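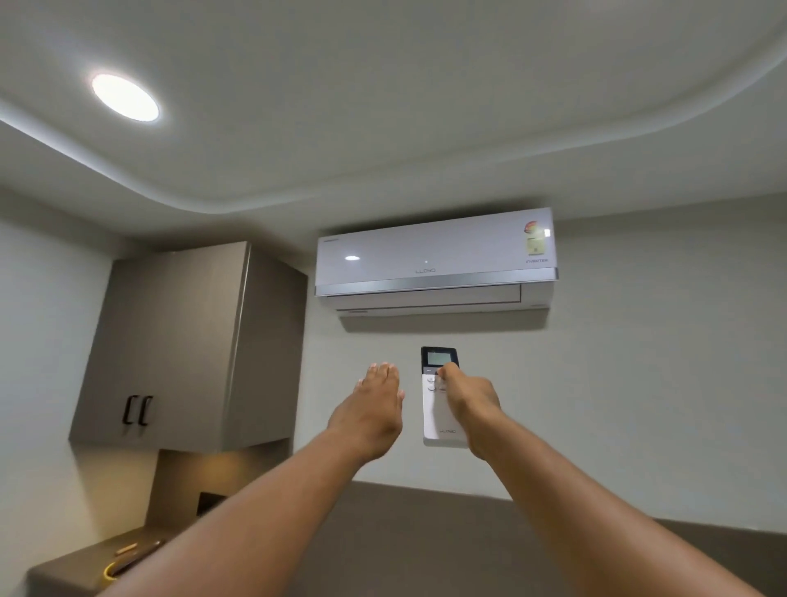

Split indoor unit mounted high on the wall, under a stepped ceiling border.

Rillness 12 Condensate Pump
For wall-mounted split air conditioners
Made by Palaniappan. Stocked at Wunbridge and Jallmont.

Overview

The Rillness 12 lifts condensate from an indoor unit to a drain that gravity cannot reach. It is used where the indoor unit hangs on an inside wall, or where a sloped drain line would have to cross a door opening. The pump and the float tank are separate parts joined by a short suction hose. The tank must sit level. The pump can be mounted in any position.

The set fits most wall units with a standard drain outlet. It does not fit floor consoles, ducted units or any appliance that discharges hot or acidic condensate. Boiler and furnace condensate will damage the diaphragm.

Specifications

Maximum flow: 12 liters per hour at zero lift
Maximum lift: 11 meters
Discharge tube: 6 mm inside diameter, clear vinyl
Power draw: 14 watts while running
Duty: continuous
Safety switch: normally closed, volt-free
Service interval: 600 running hours or one cooling season, whichever comes first

Flow falls as lift rises. Check the chart on the inside of the carton lid before choosing a tube route. Each tight bend counts as extra lift.

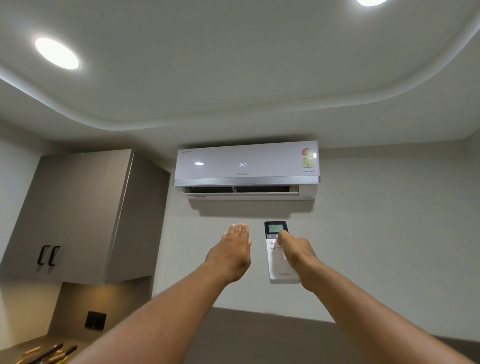

Inverter-type indoor unit, display at 24°.

Installation notes

Turn off power to the indoor unit and the outdoor unit before opening any cover. Wiring must be done by a licensed electrician.

1. Connect the drain hose to the tank inlet and secure it with the supplied tie.
2. Fix the tank with its arrow pointing up. Check it with a level.
3. Push the suction hose fully onto both spigots.
4. Fit the vent tube. Leave the open end above the top of the tank.
5. Run the discharge tube straight up first, then across and down to the drain.
6. Wire the safety switch so that a high water level stops cooling.

Pour clean water into the drain pan until the pump starts. The pump should clear the tank and stop.
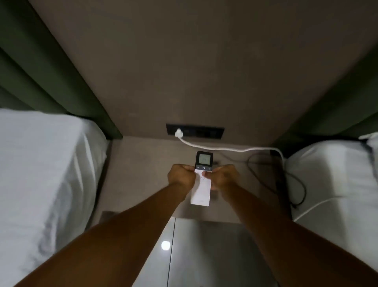

The pump has no link to the air conditioner's own controls. It responds only to the water level in the tank, so it may run for a short time after cooling has been switched off. A pump that runs without stopping usually has a dirty float or an air leak at the suction hose.

In the box

Pump, float tank, suction hose, vent tube, anti-siphon fitting, cable ties, two mounting pads. Discharge tube is sold by the meter.

Spare parts

Float and filter kit
Diaphragm kit
Anti-siphon fitting

Technical questions: Candela Goicoechea, Wunbridge counter
Trade orders: Florencio Palacios, Jallmont

Data sheet revised 11/02/2021. Replaces all earlier sheets.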